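On Friday I finished the last page of *The Salt King of Drandimis*, and I closed the book very slowly, like a person who does not want to wake a baby. I read it in English, which is my third language, so a book of this size takes me most of a winter. I want to write down my thoughts before they go away.

The story is a historical novel with a little magic inside. Drandimis is a port city, and its king has become rich from salt. When he dies, his two daughters must divide the kingdom. The older one, Lò, receives the ships. The younger one receives the salt fields and the debts of their father, and she does not learn about the debts until chapter 6. I was angry for her, and I had to put the book away and wash some dishes.

What I liked most is how the author writes about winter. In many novels of this kind, the winter is only snow and wolves. In this one the people are worried about flour. There is a long part where the cook of the palace goes from house to house and asks each family what they can give. It takes more than 10 pages and there is no fight in it, but I read it two times.

I liked the battle at Ziltdale less. There are too many captains, and three of them have names that start with the same letter. My friend Nga Ung, who lent me the book, told me that she skipped this chapter completely and understood the rest without a problem. I did not skip it, because I am stubborn. I made a small list of the captains on the back of a receipt. By the end of the battle, most of the names on my list had a line through them. 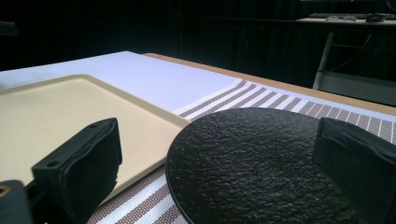
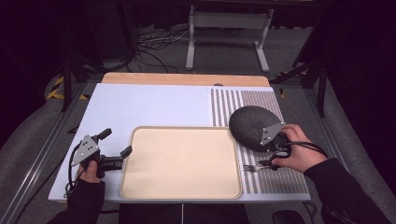
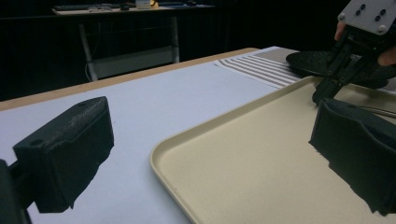
**Do I need to read the first book before this one?**

You can start with this one. The first book, *The Ferry at Tirville*, tells about the grandfather of the king, and the author repeats the important facts when you need them. I read it afterwards, and it was shorter and more simple. If you enjoy old legends with a narrator who talks to you directly, you may even like it better.

Now something about the language, for other readers who learned English as adults. The author uses old words for ships, clothes and horses. In the beginning I looked up every one of them, and it made me tired. On page 66 I stopped doing this. I decided that a "jerkin" is something you wear and a "halyard" is something you pull, and this was enough for me. The conversations are easy to follow. The letters between the sisters are more difficult, with long sentences, and I read them aloud in the kitchen to find where the verb is.

I also want to say something about the ending, but without telling it. Geum-ok Ban, who reads with me in the library group, thinks the older sister gets forgiveness too easily. I do not agree. For me, she is not forgiven at all. The younger sister opens the gate for her, and she gives her soup, but she does not sit down at the same table. I think it is a very cold scene, even with the soup. We argued about it for the whole walk to the bus and missed the first one.

The book has some 500 pages, and the map in the front is too small for my eyes. I copied it by hand on a bigger paper and kept it between the pages. If you borrow the book from Nga after me, the map is still in there. The river on the east side is wrong, I drew it before I understood where the mountains are.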